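Okay, so slide four, and I'm going to slow down a bit because everybody asks me about packing gifts after this talk.

When I started at Tumilon we sent out over 900 parcels in February and I wrapped the first ones on my kitchen table. I'm not a neat person! Pádraig Mac Suibhne, who had the desk next to mine, used to rewrap them when I went for coffee.

So, my way now. Cloth goes down first, spread flat, and I smooth it with my forearm (do the gesture). Clear bag next to it, and don't worry if it's crumpled, you can shake it open later. Anything small and bright goes in a see-through box, with the paper on top till you need it.

Pause here for questions. If someone brings up tape, say we'll get to tape after the break, I have 8 minutes on tape alone.

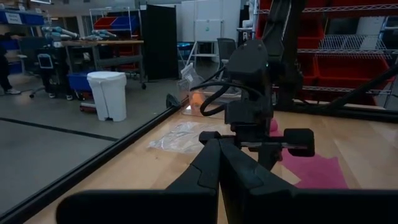
Then pass the pink cloth around the front row, and go on to ribbons.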